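Visit to the Grivanbridge lab, 28 September 2018

Our group spent the afternoon at the Skamcombe site in Grivanbridge, where Thandeka Mahlangu's team studies how robots can learn to handle clothing. Ekene Obi met us at the front desk and took us upstairs.

The team collects its demonstrations with hand-held grippers. A person holds one in each hand and does the task, and a camera on each gripper records it. No robot arm is needed at this stage, so the work can be done in ordinary homes. Obi said the set now holds 3524 demonstrations, of which 1264 are folding tasks. The rest are mostly hanging and sorting.

Stepan Mykhailiuk went over the main result. He trained one policy on folds recorded in the lab and another on the same number recorded in homes, then ran both on a two-arm robot with garments neither had seen. The home policy finished more of the folds. The gap was widest with knitwear on soft surfaces, and small with T-shirts on a table. Both policies still had trouble with hoods.

We asked how much data a new garment type takes. Mykhailiuk's figure was 375 demonstrations for sweaters, after which the gains leveled off. He plans to repeat the test with pants in January.

Britt-Marie Halvorsen asked about thin fabrics. The team has not tried them yet.

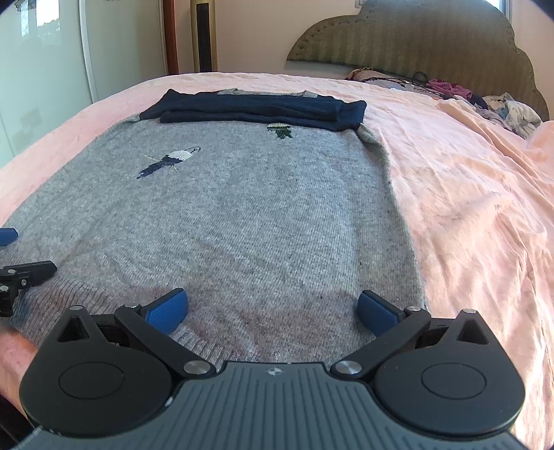

Folding a sweater on a bed with the hand-held grippers, sleeves already turned in.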